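About Us

Haddad Tableware – rental dishes, trays and linens for events in Tutdale and the towns nearby

We rent out dishes. Plates, bowls, cups, serving trays, flatware, tablecloths, napkins, the lot. You have the party, we bring the stuff and take it away again dirty. You don't wash anything. Scrape the big bits into the trash and stack it back in the crates, that's all we ask.

How it started

One garage on Gerkgate, 30 place settings and a borrowed van. First job was a church supper, second was a retirement lunch where half the forks went home in people's purses. We learned to pack spare forks. Stayed in that garage for 5 years, which was too long, then moved across the road into the old carpet warehouse. Still there. Blue door, ring the bell twice as the first ring dosen't always carry to the back.

What we do now

Weddings mostly, from May on. School banquets, office lunches, family reunions, funerals. Small orders are fine – smallest we do is 12 settings. For anything under that you're probably better off borrowing from a neighbor and we'll tell you so on the phone.

Sets come in three lines. Everyday is plain white and stacks well and nobody cries if one breaks. Garden is the soft colors, goes with outdoor tables, popular for showers. Bollance is our good china with the thin gray rim, and it goes out in padded crates only. Please don't put Bollance plates in a microwave. There is a deposit on Bollance. 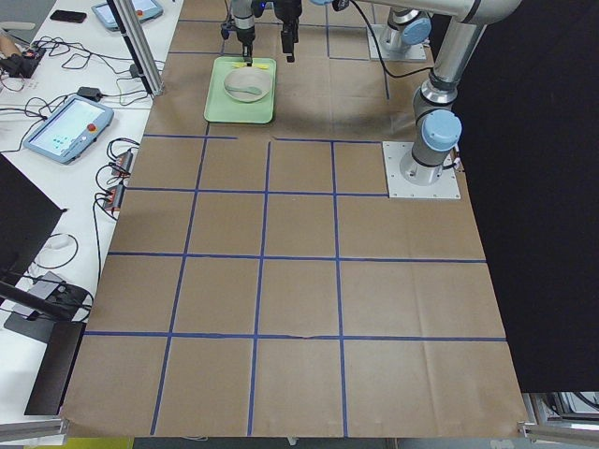 Beige bowl and pale green spoon on a light green tray.

Mixing lines is OK. Lots of people take Everyday for the kids' tables and Bollance for the head table. Just write it on the order form, in the notes box, not in the email after. Things in the email after get missed and then we both have a bad Saturday.

Delivery and pickup

Free inside Tutdale. Outside town we charge by the mile, rates are on the Prices page. Ground floor or a working elevator please. If it's stairs, say so when you book and we'll send a second pair of hands, small fee.

We drop off the day before and collect the day after. Need it longer? Usually fine midweek. Not in September – every crate we own is out in September and the next people are waiting on it.

Breakages

Things break. Every order has a small allowance built in, after that it's replacement cost, list is taped inside the lid of each crate. Chips count. Scratches from normal eating don't. If something turns up later behind a couch, bring it back and we refund you. People do this more than you'd think, we had a gravy boat come home after two years.

Linens

Cotton and poly blend. White, ivory, navy, sage. Washed and pressed at our end. Red wine is fine, we can deal with red wine. Candle wax is harder so please use a dish or a holder under the candles. Don't wash them yourself first, hot water sets stains.

Where we are

Gerkgate, Tutdale, between the tire place and the bakery. Parking in back, not out front, the tire place needs the front. Come look at samples any weekday morning. No appointment for samples, but if you want a full table laid out so you can see the colors together, call ahead and give us a day.

Closed on public holidays except for pickups already booked.

Booking

Use the form on the Contact page, or call. We answer the phone ourselves, so if it rings out we're loading the van, leave a message and your date. A booking is held once the deposit is in. Final numbers a week before please – going down is easy, going up depends whats left on the shelves.

Page updated 9 April 2024. New prices for linens are on the Prices page, dishes stay the same.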